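報道関係各位

8月
Greltton株式会社

Greltton、メッセージングアプリ「Itberg」の新バージョンを提供開始
端末内検索の刷新、下書きの端末間同期、通知の時間帯別制御に対応

Greltton株式会社は、スマートフォンおよびタブレット向けメッセージングアプリ「Itberg」の新バージョンを、各アプリストアを通じて提供開始しました。今回の更新では、トーク履歴の検索処理を端末内で完結する方式に改めたほか、未送信の下書きを同一アカウントの端末間で同期する機能、通知を時間帯ごとに制御する機能を追加しています。既存の利用者は無償で更新できます。

■ 更新の背景

Itbergの従来バージョンでは、トーク履歴の全文検索を行う際、端末に保存された履歴を先頭から順に走査していました。履歴の件数が少ない場合には支障がないものの、長期間にわたって利用しているアカウントや、参加者の多いグループトークでは、検索結果が表示されるまでの待ち時間が長くなる傾向がありました。また、検索中にアプリをバックグラウンドに切り替えると処理が中断され、復帰後に再度検索を実行する必要がありました。

下書きについても、入力途中の文章は入力した端末にのみ保存される仕様であったため、スマートフォンで書き始めた文章をタブレットで続けて編集することができませんでした。サポート窓口に寄せられた要望のうち、この2点に関するものを優先し、今回のバージョンで対応しています。

■ 主な変更点

1. 端末内検索の刷新

検索用の索引を端末内に作成し、メッセージの送受信時に差分のみを追記する方式に変更しました。索引は端末の暗号化領域に保存され、当社のサーバーには送信されません。検索語は本文のほか、添付ファイルのファイル名、リンクの題名、グループ名に対しても照合されます。

日本語の検索では、表記の揺れに対する処理を見直しました。全角と半角の英数字、ひらがなとカタカナは同一の文字として扱います。漢字の異体字については、人名での利用が多いことを考慮し、既定では区別しない設定としています。区別が必要な場合は「設定」→「検索」→「厳密な文字照合」を有効にしてください。

検索結果の画面には、送信者、期間、添付の有無による絞り込みを追加しました。絞り込み条件は組み合わせて指定でき、直前に使用した条件はトークごとに保持されます。条件を初期状態に戻すには、画面右上の「解除」を選択します。

2. 下書きの端末間同期

同一アカウントでログインしている端末の間で、未送信の下書きが同期されます。同期の対象は本文、返信先の指定、およびメンションです。添付予定の写真や動画は同期の対象に含まれません。1件の下書きにつき、同期できる本文の長さは4,000文字までです。上限を超えた下書きは、入力した端末にのみ保存されます。

複数の端末で同じ下書きを編集した場合は、最後に編集した端末の内容が採用されます。採用されなかった内容は「以前の下書き」として各トークの入力欄から呼び出すことができ、メッセージを送信した時点で削除されます。下書きは本文と同じ鍵で暗号化されたうえで送信され、当社が内容を閲覧することはできません。

3. 通知の時間帯別制御

通知の可否を時間帯ごとに設定できるようになりました。設定は最大9個まで登録でき、それぞれに対象のトーク、通知音、バナー表示の有無を指定できます。時間帯が重複する場合は、一覧の上位にある設定が優先されます。順序は長押しで変更できます。

個別のトークに対して従来から設定されている「ミュート」は、時間帯別の設定よりも優先されます。また、音声通話の着信は既定では制御の対象外であり、対象に含める場合は設定ごとに有効にする必要があります。

4. 共有メニューの再構成

他のアプリからItbergへ写真やリンクを送る際の共有メニューを再構成しました。送信先の候補は、利用頻度順と五十音順のいずれかで表示できます。利用頻度の集計は端末内で行われます。複数のトークへ同時に送信する場合の上限は、従来と同じく40件です。

5. グループ詳細画面の変更

グループ詳細画面に、共有されたファイルの合計容量と、種類別の内訳を表示する欄を設けました。管理者は、同じ画面から参加リンクの有効期限を変更できます。期限切れのリンクを開いた利用者には、管理者に参加を申請するための画面が表示されます。

6. その他の修正

・横向き表示の際に、入力欄の候補が重なって表示される場合がある問題を修正しました。
・引用元のメッセージが削除されている場合に、引用の表示が崩れる問題を修正しました。
・読み上げ機能の使用時に、既読表示が二重に読み上げられる問題を修正しました。
・文字サイズを最大に設定した環境で、送信ボタンが画面外に配置される問題を修正しました。
・外部キーボードの接続時に、変換確定のEnterキーで送信される場合がある問題を修正しました。

■ 開発責任者のコメント

Greltton株式会社 プロダクト開発部門責任者 Glenys Hebden

「今回の更新では、検索の索引をどこに置くかが設計上の主な論点でした。サーバー側で索引を保持すれば端末の負荷は下がりますが、本文の暗号化方式との整合が取れません。端末内で索引を作成する方式を採用し、差分の追記処理を軽量化することで、旧機種でも利用できる水準に調整しました。下書きの同期についても、同じ鍵管理の枠組みを用いています。次のバージョンでは、索引の保存領域をさらに縮小することを予定しています」

■ 更新時の注意事項

更新後の初回起動時に、既存のトーク履歴から検索用の索引を作成します。作成はバックグラウンドで行われ、端末が充電中かつ無線LANに接続されている場合に優先して実行されます。作成が完了するまでの間は、従来の方式による検索が使用されます。進行状況は「設定」→「検索」→「索引の状態」で確認できます。

端末の空き容量が不足している場合、索引の作成は一時停止されます。空き容量が確保されると自動的に再開されるため、利用者による操作は必要ありません。索引を使用しない場合は、同じ画面から作成を停止し、作成済みの索引を削除することができます。

下書きの同期を利用するには、対象となるすべての端末で新バージョンへの更新が必要です。旧バージョンの端末が混在している場合、当該端末の下書きは同期されませんが、メッセージの送受信には影響しません。 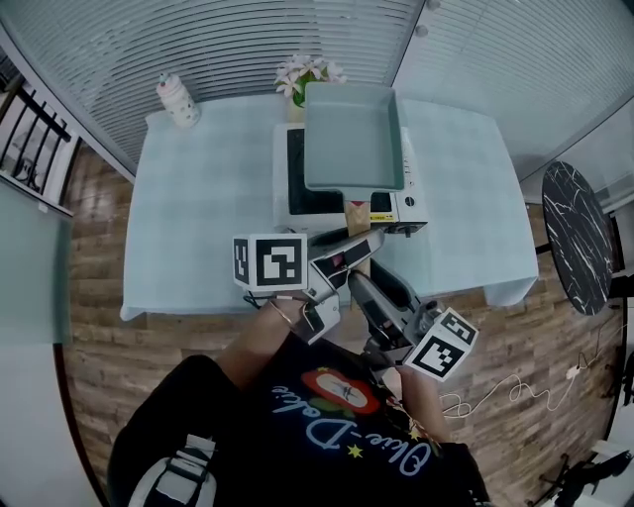

画像提供：Greltton株式会社

■ 法人向けサービスへの適用

法人向けサービス「Itberg Griffiths」には、今回の変更点のうち、端末内検索、通知の時間帯別制御、およびグループ詳細画面の変更を適用します。管理者は、管理コンソールから端末内検索の利用可否を組織単位で指定できます。利用を禁止した場合、作成済みの索引は次回の起動時に端末から削除されます。

通知の時間帯別制御については、管理者があらかじめ作成した設定を組織内の端末に配布する機能を備えています。配布された設定は利用者側で変更できませんが、利用者が独自に追加した設定と併用することは可能です。優先順位は、管理者が配布した設定、利用者の設定の順となります。

下書きの端末間同期は、監査ログの仕様を調整したうえで、次回以降の更新で適用する予定です。

■ 開発者向け情報

Itbergと連携するアプリの開発者向けに提供しているソフトウェア開発キット「Brisisley」も、今回の更新に合わせて改訂しました。共有メニューの呼び出しに関する関数の引数が変更されています。従来の引数による呼び出しも引き続き動作しますが、ビルド時に警告が表示されます。旧形式の廃止時期は、開発者向けサイトで別途告知します。

なお、検索用の索引および下書きの内容に、外部のアプリからアクセスする手段は提供していません。

■ 提供概要

名称：Itberg
提供方法：各アプリストアからのダウンロード
価格：無料（一部のスタンプおよび追加保存容量は有料）
対応端末：スマートフォン、タブレット
対応言語：日本語、英語
提供地域：日本国内
提供元：Greltton株式会社

更新の配信は段階的に行っているため、端末によってはアプリストアに新バージョンが表示されるまで時間を要する場合があります。自動更新を有効にしている端末では、端末側の設定に従って更新が適用されます。

■ Greltton株式会社について

Greltton株式会社は、個人および法人向けの通信アプリケーションの開発と運営を行っています。主な製品は、メッセージングアプリ「Itberg」、法人向けサービス「Itberg Griffiths」、およびソフトウェア開発キット「Brisisley」です。

■ 本件に関するお問い合わせ

報道関係者窓口：Greltton株式会社 広報担当
利用者窓口：アプリ内「設定」→「ヘルプ」→「問い合わせ」
法人窓口：管理コンソール内「サポート」

※記載されている会社名、製品名は、各社の商標または登録商標です。
※本リリースに記載の内容は発表時点のものであり、予告なく変更される場合があります。
※画面の表示および操作の名称は、端末の種類やOSのバージョンによって異なる場合があります。

以上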